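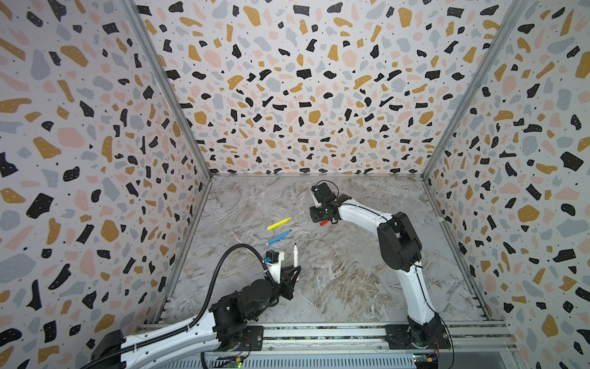

Terrazzomuster an den Wänden, Marmormuster am Boden.

Ich hatte mir den Auftakt in Dralimlow ehrlich gesagt lauter vorgestellt. Drei Delegationen, ein Streit um Zölle, der seit dem Frühjahr schwelt, und dann begrüßt man sich am Vormittag so höflich, als ginge es um die Sitzordnung beim Mittagessen! Pulon und Winier reden also wieder miteinander, immerhin, und das ist nach den letzten Monaten schon eine Meldung wert.

Gestritten wird weiterhin über den Grenzübergang Stetsiuk. Seit Winier dort im Juli die Abfertigung auf wenige Stunden am Tag verkürzt hat, stauen sich auf der Seite von Pulon die Lastwagen (wer da mal nachts gestanden hat, weiß, wie endlos so eine Schlange wirkt). Nach Zahlen der Grenzverwaltung kamen im vergangenen Monat noch 3.971 Lkw durch, und die Spediteure klagen, dass sie ihren Kunden keine Liefertermine mehr zusagen können.
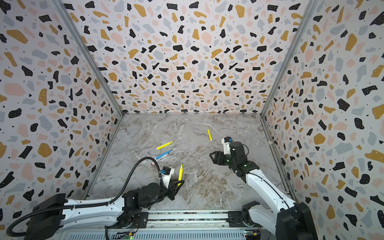 Verhandlungsführer Trevor Stockdale, der zwischen beiden Seiten vermitteln soll, kam gegen 16 Uhr kurz zu uns Journalisten heraus. Viel gesagt hat er nicht. »Wir haben einen Text, und in dem Text sind noch Klammern«, meinte er, und auf meine Frage, wie viele Klammern denn, lachte er und ging wieder rein. Na gut, versuchen darf man es ja.

Aus der Delegation von Pulon höre ich, dass eine längere Öffnung des Übergangs so gut wie ausgehandelt ist. Beim Geld hakt es dagegen ordentlich: Winier will eine Gebühr pro Durchfahrt, Pulon will gar keine, und der Kompromissvorschlag auf dem Tisch sieht eine Pauschale für größere Speditionen vor. Ob die am Ende zahlen — da habe ich meine Zweifel.

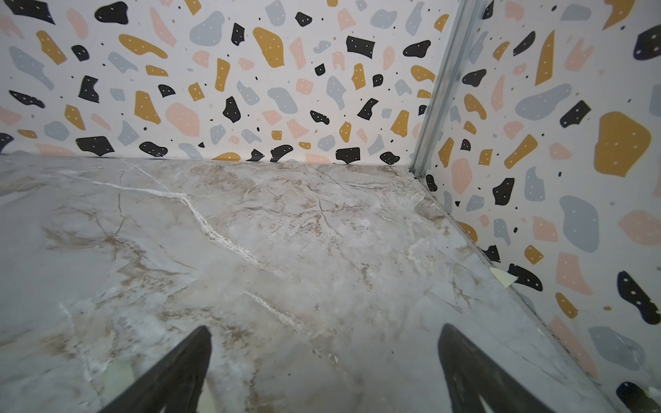
Bodenfläche mit hellgrauem Marmormuster und beigen Adern.

Draußen vor dem Tagungszentrum standen am Nachmittag rund 500 Leute mit Trillerpfeifen, vor allem Fahrer und ein paar Obstbauern aus der Gegend um Stetsiuk, denen die Ware im Stau verdirbt. Ich habe mich eine Weile dazugestellt und ziemlich guten Kaffee aus einer Thermoskanne bekommen. Die Stimmung war friedlich, aber müde. Einer erzählte mir, er habe seine Pfirsiche zuletzt lieber gleich an die Nachbarn verteilt.
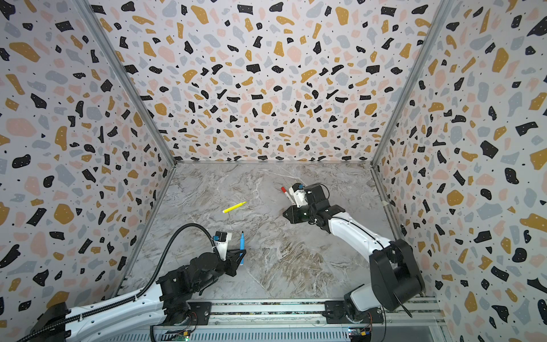 Gelber Textmarker auf heller Fläche im Marmormuster.

Am Abend gab es noch ein gemeinsames Essen, bei dem die beiden Wirtschaftsminister nebeneinander saßen — das war vor drei Monaten noch undenkbar. Morgen früh um neun wird weiterverhandelt, zunächst ohne Presse. Eine gemeinsame Erklärung ist für den Nachmittag angekündigt.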